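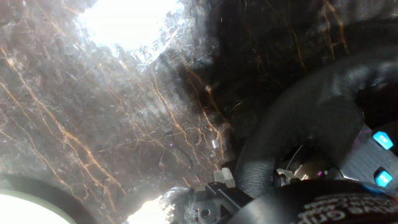
About Grirnstead

Grirnstead refinishes scratched and worn tabletops for canteens and meeting rooms. The workshop is run by Seija Honkanen. Surfaces up to 86 inches long are accepted. Scuffs are graded under low-angle light before any abrasive is chosen.

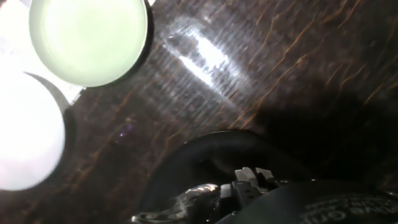

Photo: Grirnstead workshop

Dark wood with a glossy finish shows glare and fine scratches more readily than pale wood. Final sanding is at 400 grit, followed by 2 coats of Isar clear. Orders for May are closed. New intake starts 5th June.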